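Staltenel Fund: Progress Report on the Kutstead Guest Rooms and Laundry Grant
4 min read

Prepared by Benedetta Carbone for the Staltenel Fund, covering the period to the end of December

You asked for a frank account of the first half of the grant, so I have kept the good news short. The rooms are open. The laundry is running. I am less sure than our application was that one will pay for the other.

Where we are

The Kutstead house now takes overnight guests who have family in the hospital at Favham. We charge what people can pay and the grant covers the gap. In the application we said demand would be steady all year. It has been lumpy. We had full weeks early on and then a long flat patch that no one on our side predicted, and the hospital's own figures, which we had leaned on, count patients and say very little about who travels with them. I would treat any forecast built on those figures with caution, including the one we sent you.

Spending to date is $2,140 on bedding and linens against a budget line of $2,000. The overrun is small, but I don't think it should be waved through. We bought fitted sheets in the cheaper weight first, they shrank, and we replaced some of them with the heavier kind.
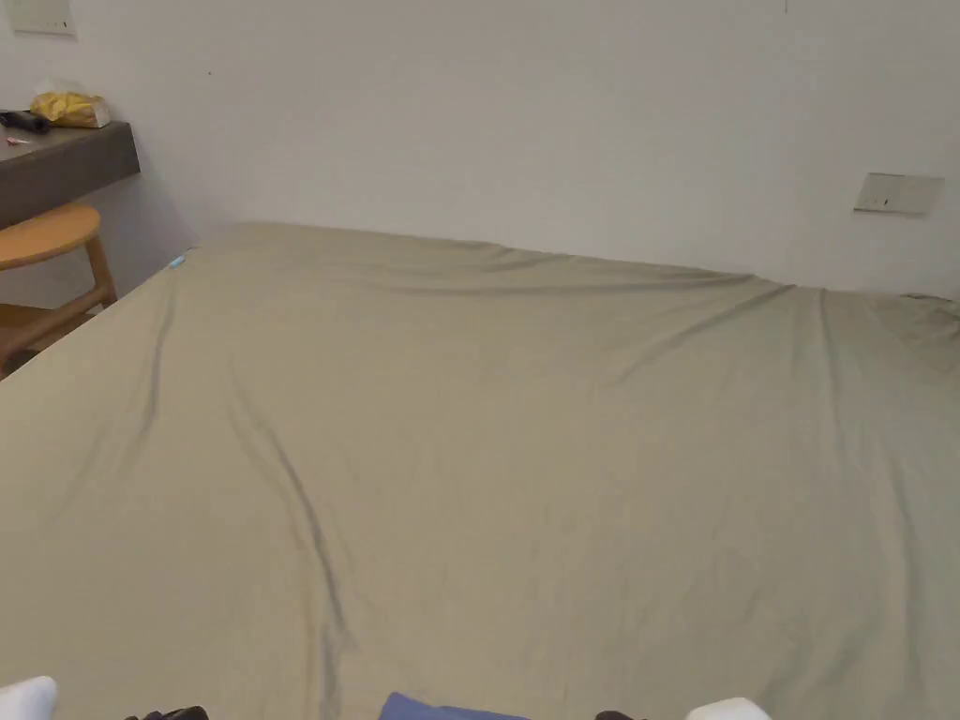 The supplier, Howells, gave us a partial credit on the first order after two phone calls and a letter. That credit is not yet in the figure above. I will believe it when it shows up on a statement.

The laundry

The argument for doing laundry in-house was that it would cost less than the outside service and leave spare hours to sell to the two small guesthouses down the road. The first part may be true. Our cost per load looks lower on paper, but the paper leaves out staff time spent folding, sorting and looking for missing pillowcases. When I add even a modest amount for that, the saving mostly disappears.

The second part has not happened. One guesthouse tried us and went back to its old service, saying our turnaround was too slow. The other has been "thinking about it" for most of the period. I would not count on either of them.

We did get an unplanned job in washing and folding donated clothes for the shop in Favham. It brings in a little money and keeps the machines busy on slow days. It also takes more handling than bed linen, as every piece is a different size and somebody has to decide what is fit to sell. We have handled some 70 bags so far. I am told this could become a proper sideline – I have asked to see that worked out before we put any more hours into it.

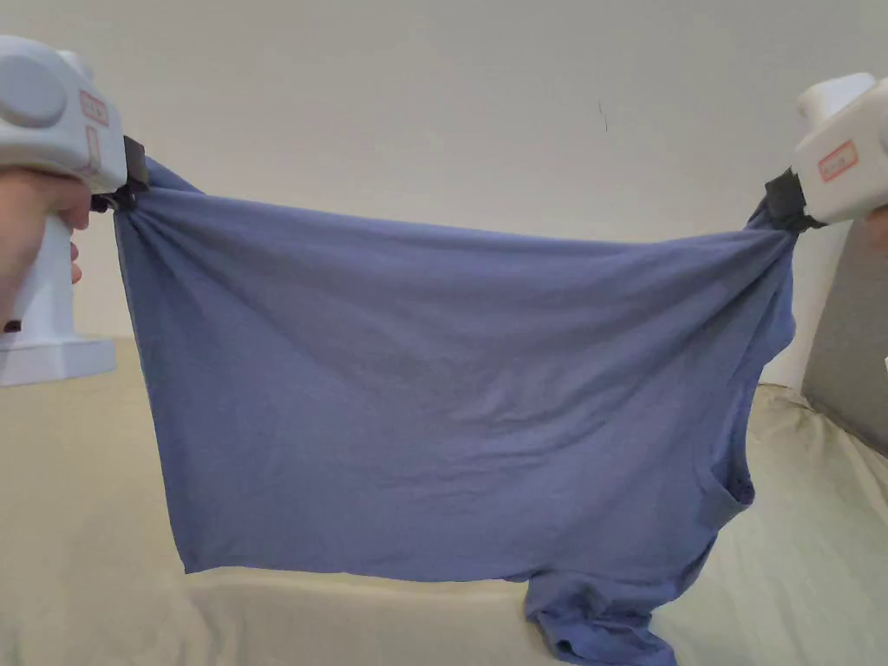
Guest feedback

We left cards in the rooms. Nearly all the ones that came back were kind, and I would not read much into that. People staying in a low-cost room during a hard week are not likely to complain in writing to the people who let them in. The few specific comments are more use:

- The hallway light is too bright at night and shines under the doors.
- The instructions for the shower are wrong. (They were. They have been rewritten.)
- Check-in closes too early for anyone coming off evening visiting hours.

The last one matters most. We have moved check-in to 9 p.m. as a trial, which means paying someone to be there. That cost was not in the application either.

What we are changing

We have stopped quoting an occupancy target until we have a full year of our own numbers. The booking sheet now records why people turn a room down, where they will tell us. Staff hours in the laundry are being logged by task, which has not been popular, but without it the next report will be as vague as the last one.

What we are asking for

We are not asking for more money at this stage. We would like permission to move the unspent marketing line over to evening staffing. The leaflets we have already printed did very little as far as I can tell, and most guests heard about us from a nurse.

I would also ask that the decision on a second dryer be held over. The case for it rests on outside customers we don't have.

The receipts and the laundry log will follow separately once the Howells credit is settled.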